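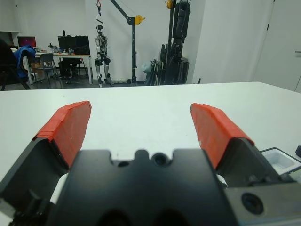
Pinza paralela con cinta roja en las puntas de los dedos, en el laboratorio de Flestus.

NOTA DE PRENSA

Flestus publica su guía de mantenimiento para la celda de dos brazos Brolasent

2023-08-25. La empresa Flestus, que se dedica a la puesta en marcha de celdas robóticas de mesa, pone desde ahora a disposición de sus clientes la guía de mantenimiento de la celda Brolasent. El documento tiene 74 páginas y explica cómo se preparan, se revisan y se reparan las pinzas de los dos brazos. Se puede solicitar de manera gratuita con la referencia 3062.

La guía ha sido redactada por Hanna Nazarenko y Harish Ahuja, del equipo técnico de Flestus, y sustituye a las hojas sueltas que se entregaban con cada celda desde el mes de marzo. Los clientes pedían un texto único, con el mismo orden que sigue un técnico cuando trabaja delante de la máquina.

El capítulo más largo trata de las puntas de los dedos. La cinta que las cubre se desgasta con el uso, y una cinta gastada cambia el agarre de las piezas pequeñas. Flestus recomienda mirar las puntas al comenzar cada turno y sustituir la cinta cuando un borde se levanta o cuando el material de debajo queda a la vista. Los pliegues de la cinta se aceptan mientras no lleguen a la cara interior del dedo, que es la cara que toca la pieza. El cambio se hace siempre en los dos dedos de la misma pinza.

"Durante mucho tiempo hemos considerado la cinta como una cosa menor", explica Babita Garg, responsable de servicio de Flestus. "En las visitas a los clientes vimos que muchas averías que nos comunicaban como fallo del motor empezaban en la punta del dedo."

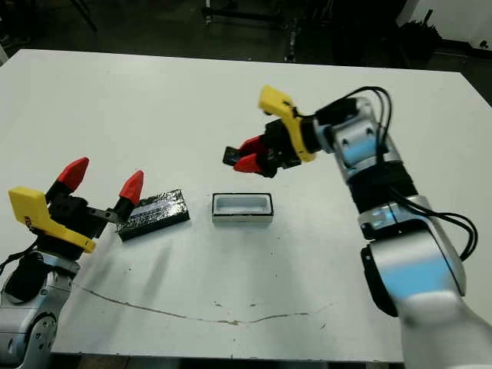 La comprobación de las pinzas después de una reparación ocupa el tercer capítulo, y se realiza primero con la pinza abierta y después con la pinza cerrada. El técnico debe comparar la separación de los dedos con la tabla de la guía y confirmar que las dos puntas se encuentran a la misma altura. Como los dos brazos comparten la mesa, pueden quedar en estados distintos, el izquierdo con los dedos abiertos y hacia arriba y el derecho con las puntas juntas por encima de la superficie, y la guía pide anotar el estado de cada uno antes de cortar la corriente. También se dedica un apartado a los cables exteriores, que deben conservar una curva amplia entre la muñeca y el codo.

Para el ajuste fino, el texto propone una secuencia de 4 pasos: posición de referencia, apertura, cierre sin pieza y cierre con pieza. Si el último paso falla 3 veces seguidas, se debe parar la celda y contactar con el servicio técnico.

Marisol Achterberg, directora de Flestus, destaca el valor de la guía para los talleres con pocos empleados: "Queremos que una persona con formación básica pueda cuidar su celda sin esperar nuestra visita. Para las reparaciones de la muñeca seguimos recomendando que nos llamen."

La guía está disponible en español y en inglés.

Contacto para la prensa: Tarun Yadav, departamento de comunicación de Flestus.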